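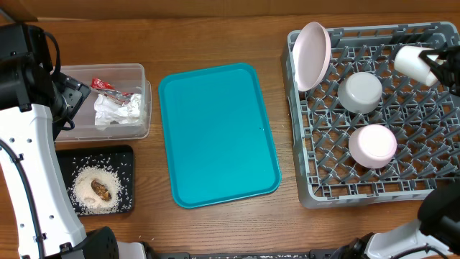
Ich glaube das erst, wenn so ein Ding nach dem Abendessen meine Küche macht und ich danach nichts finde, was ich noch mal anfassen muss, schrieb Nanami Uchida unter unseren letzten Aufruf. Und dann noch: Mit Reis bitte, ohne Reis zählt es nicht.

Liebe Nanami, liebe alle, die das so oder ähnlich sehen: Genau euch suche ich! Wir von Botivetti wollen wissen, ob Maschinen im Haushalt und im kleinen Laden schon etwas taugen, und zwar aus Sicht der Leute, die diese Arbeit sonst machen. Dafür brauchen wir ab Mai Teilnehmerinnen und Teilnehmer in Gramlow. Man muss nichts von Technik verstehen. Man sollte nur schon öfter einen Tisch abgeräumt haben, und zwar einen, an dem wirklich gegessen wurde.

Worum es geht

Die Studie heißt Tredow und dreht sich um ziemlich unspektakuläre Sachen: Tisch abräumen, Essensreste vom Geschirr trennen, Tassen und Schalen in den Abtropfständer stellen, Verpackungen wegwerfen, Regalböden nachfüllen, Ware vorziehen, Pfandflaschen sortieren. Also das, was in jeder Wohnung und in jedem Eckladen täglich anfällt und worüber man kaum spricht, solange es jemand erledigt.

Ich sitze bei uns an der Auswertung und schaue mir die Durchgänge an. Im letzten Jahr waren es 3.015, und ich kann inzwischen einigermaßen sagen, wo es klappt. Eine Tasse greifen, anheben, über den Ständer bringen — das geht meistens gut. Eine Schale umgedreht abstellen geht auch, sofern sie vorher halbwegs vernünftig stand. Bei Tellern hängt viel davon ab, ob die Zinken sie beim ersten Versuch aufnehmen, da wird gern mal nachgeschoben, und das dauert. Bei Papier wird es lustig: Ein zerknülltes Papiertuch sieht jedes Mal anders aus und gibt nach, sobald man zudrückt. Folie ist noch so ein Fall. Und Reis, tja. Einzelne Körner auf der Tischplatte sind für zwei Greifer eine ziemlich undankbare Angelegenheit. Ihr und ich nehmen einen Lappen, und mit dem Lappen fängt für die Maschine gleich die nächste Aufgabe an (wo ist er, wie herum, wie fest, wohin mit dem, was dranhängt?).

Was mir aber fehlt, ist euer Urteil. Bei mir in der Tabelle steht »erledigt« oder »nicht erledigt«. Meine Mutter hätte bei vielen meiner »erledigt« die Augenbrauen hochgezogen. Steht ein Teller richtig, wenn er schräg am Rand lehnt? Gehört das Tablett abgewischt, bevor man es wegstellt, oder reicht leer? Ist eine Küche aufgeräumt, wenn noch ein paar Krümel liegen? Darüber gehen die Meinungen derart auseinander, dass wir uns in der Mittagspause schon richtig gestritten haben. Kollegin Mladenović spült zum Beispiel grundsätzlich alles vor, ich finde das Wasserverschwendung, und die Maschine muss sich ja irgendwann für irgendetwas entscheiden.

Was ihr bei uns macht

Ihr kommt einmal zu uns nach Gramlow, morgens um 9 Uhr. Der Termin dauert fast drei Stunden, mit Pause, Kaffee und belegten Brötchen. Zuerst räumt ihr selbst einen Tisch ab, so wie ihr das zu Hause machen würdet. Ohne Stoppuhr, ohne Anleitung, und falls ihr dabei vor euch hin redet, umso besser! Danach seht ihr einer Maschine bei derselben Aufgabe zu. Anschließend sprechen wir darüber: Was hat euch gestört, was fandet ihr ganz in Ordnung, wo hättet ihr am liebsten eingegriffen, was würdet ihr so einem Gerät auf gar keinen Fall in die Hand geben?

Wer mag, darf die Greifarme im letzten Teil auch selbst führen. Das ist freiwillig und macht den meisten Spaß, obwohl man sich anfangs furchtbar ungeschickt vorkommt. Ich habe bei meinem ersten Versuch eine Tasse sehr würdevoll neben den Ständer gestellt. Beim zweiten auch.

Für den Ladenteil haben wir ein Regal mit ganz normaler Ware aufgebaut. Wenn ihr im Verkauf arbeitet oder gearbeitet habt, schreibt das unbedingt in die Anmeldung, dann bekommt ihr diesen Teil statt der Küche. Uns interessiert zum Beispiel, wie ihr damit umgeht, wenn eine Tüte umfällt, wenn das Etikett nach hinten zeigt oder wenn mitten beim Einräumen jemand nach dem Backpulver fragt. Die letzte Aufgabe haben wir der Maschine bisher erspart.

Wen ich suche

Volljährig solltet ihr sein und gut genug Deutsch sprechen, um euch mit mir über Abtropfständer zu unterhalten. Sonst bin ich offen. Sehr gern Leute, die für viele kochen, Leute aus der Gastronomie, aus Kantinen, aus der Pflege, aus dem Einzelhandel, Eltern kleiner Kinder (ihr wisst, was auf Tischen alles möglich ist) und Menschen, die wegen einer Einschränkung beim Abräumen oder Abwaschen Hilfe brauchen. Gerade die Letzten sind beim vorigen Mal zu kurz gekommen, und das möchte ich diesmal besser machen. Die Räume liegen ebenerdig, Assistenzpersonen sind willkommen, und den Ablauf passen wir an, wenn ihr mir vorher sagt, was ihr braucht. Sitzend arbeiten ist überhaupt kein Problem.

Ihr müsst Roboter auch nicht mögen. Skepsis ist sehr willkommen, reine Begeisterung nehme ich aber auch. Wer selbst beruflich Greifer oder Steuerungen entwickelt, kann leider nicht mitmachen, da kennt man die üblichen Schwächen schon und schaut anders hin.

Was ihr dafür bekommt

Es gibt 60 Euro für den Termin, auch dann, wenn ihr zwischendurch abbrecht. Fahrtkosten innerhalb der Region erstatten wir gegen Beleg. Nach der Auswertung schicke ich allen, die möchten, eine Zusammenfassung in verständlichem Deutsch, in der auch drinsteht, was schiefgegangen ist.

Zum Filmen: Wir nehmen Hände, Tisch und Geschirr auf, dazu den Ton während des Gesprächs. Gesichter brauchen wir keine. Ihr bekommt die Einwilligung vorab zugeschickt und könnt sie in Ruhe lesen, und wenn ihr es euch später anders überlegt, löschen wir eure Aufnahmen. Eine kurze Nachricht genügt, eine Begründung will ich nicht hören.

Was ich oft gefragt werde

Ob das am Ende Arbeitsplätze kostet. Ich kann euch die Frage nicht abnehmen, und ich finde sie berechtigt. Nach dem, was ich auf dem Bildschirm sehe, wird in nächster Zeit keine Spülküche allein von so einem Gerät geführt. Ich kann mir aber gut vorstellen, dass einzelne Handgriffe wegfallen, und welche das sein sollten, wissen die Leute am Becken vermutlich besser als ich. Deshalb gehört die Frage mit ins Gespräch.

Ob man so eine Maschine bei uns kaufen kann. Nein. Auch nicht ausleihen, auch nicht über Weihnachten, danke für die vielen Anfragen!

Ob man eigenes Geschirr mitbringen darf. Ja, bitte! Besonders gern die Sachen, über die ihr euch beim Abwaschen ärgert: Schüsseln, die nirgends reinpassen, Becher mit winzigem Henkel, Deckel, die immer wegrutschen. Nehmt bloß nichts, woran euer Herz hängt. Es geht manchmal etwas zu Bruch, und Omas Sammeltasse ersetzt euch dann auch unsere Versicherung nicht.

Anmeldung

Schreibt uns über das Kontaktformular mit dem Stichwort Tredow. Ich brauche euren Namen, eine Telefonnummer und ein paar Sätze dazu, wie bei euch nach dem Essen aufgeräumt wird und wer das macht. Es darf gern unordentlich sein, ich suche keine Musterhaushalte. Sagt bitte auch dazu, ob ihr zur Küche oder zum Laden möchtet und ob ihr etwas nicht essen dürft, wegen der Brötchen.

Die Termine vergibt Mladenović, sie ruft vormittags zurück. Wenn ihr zu zweit kommen wollt, meldet euch bitte einzeln an und erwähnt den anderen kurz. Paare sind bei uns übrigens sehr beliebt, allerdings setzen wir euch beim Abräumen in getrennte Räume.

Und Nanami, falls du mitliest: Den Reis stellen wir, du bist herzlich eingeladen.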